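Bench Notes: small parts, hand tools and the state of the work surface

The electronics bench at Lashari has been rearranged since the January issue, and members who come in only for the evening sessions will find several things in new places. Most of the changes concern storage and surface condition. The tool list is unchanged apart from two items noted further down.

The bench now works on two levels. The front board is the working surface: anything being assembled, tested or taken apart belongs on it. The back board stands slightly higher and is for parts waiting their turn. Items on the back board should be set in a single row with clear space between them, so that each can be lifted without disturbing its neighbor. Tall items go toward the ends. Anything with a trailing lead has the lead coiled and tied before it is put down.

Bare boards and connector strips are the usual casualties of a crowded bench. They are light and flat, they slide under other things, and a sleeve will carry one to the floor without the wearer noticing. Place them flat on the front board with the long side parallel to the near edge and a clear margin in front. Solder joints face down only on the gray mat. On the bare surface, component side up is acceptable for strips with trimmed leads and for nothing else. Small upright parts (standoffs, capacitors, plug bodies) are passed directly from one holder to the other and not set down in between, as they roll.
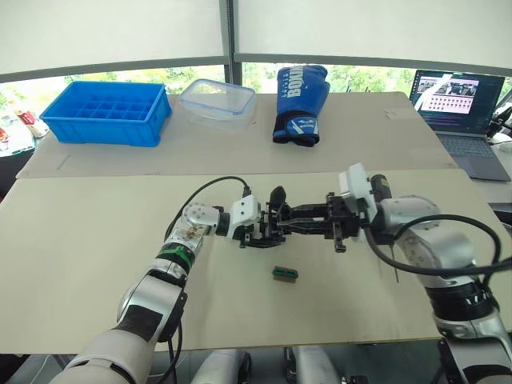

Waqas Jafri writes that the single-row rule is fine for finished modules but wasteful for blanks, and that he would sooner see a shallow tray at the left end of the back board, with blanks standing on edge in slots. He has used a tray of that kind with 3 mm slots and reports no bent pins over a season of fairly careless handling. He also asks that the front board be kept free of trays altogether, on the grounds that a tray put there for five minutes stays there for a month.

The tray has been added to the list for the next Lilleo order. Until it arrives, blanks stay in their sleeves and the sleeves stay in the second drawer. The point about the front board is accepted without change.

The light scuffs on the beige surface have prompted a few questions. They are cosmetic. The test is to draw a fingernail across the mark: if the nail does not catch, the mark needs nothing more than a wipe with a damp cloth. If it catches, report it, as a raised edge will scratch the underside of a board. Solvent is not to be used on either surface. The earlier Vavenard top was ruined that way — the finish went cloudy in patches and never came back — and a replacement cost $400 before delivery.

Hand tools are the second subject. Power screwdrivers and drills are kept in the rack by the door and signed out in the book, one line per tool. The speed setting is to be returned to its lowest position before the tool goes back. For screws into plastic housings, start the thread by hand for two full turns and finish with the tool at low torque. For screws into metal, the clutch setting is written on the card for each job. If there is no card, begin low and move up one step at a time until the head seats. 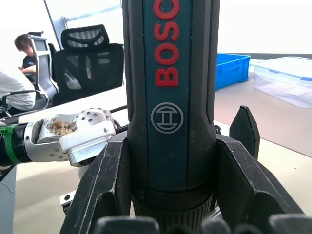
Labeling has been inconsistent and will now follow one scheme. Each tool and fixture gets one label, placed where it can be read without turning the item over and clear of vents, moving collars and grip surfaces. Beige tape with handwriting in a dark marker is adequate for fixtures, and it comes off cleanly when the assignment changes. It is less suitable for tools held in the hand, where the edges lift. On a Bosch with the maker's name in large red letters up the teal stripe, the name already tells you the make and nothing else, so the label should carry the rack number alone. Printed labels in the Gretovgate format are available in the top drawer, 200 to a roll. Do not cover a rating plate.

Batteries are charged for the session and removed from the charger afterward. A pack that is warm from use rests for 30 minutes before charging. Packs that no longer hold a useful charge go in the marked bin under the sink, with tape over the contacts.

Seating near the bench remains as it was. Chairs are pushed in when not occupied, and casters are kept off extension leads.

Corrections to the tool list: the second crimping tool is back from repair and is in its old slot. The long-nose pliers with the chipped jaw have been withdrawn. Requests for the Lilleo order go in the book, on the page after the sign-out sheets, with the part number written in full.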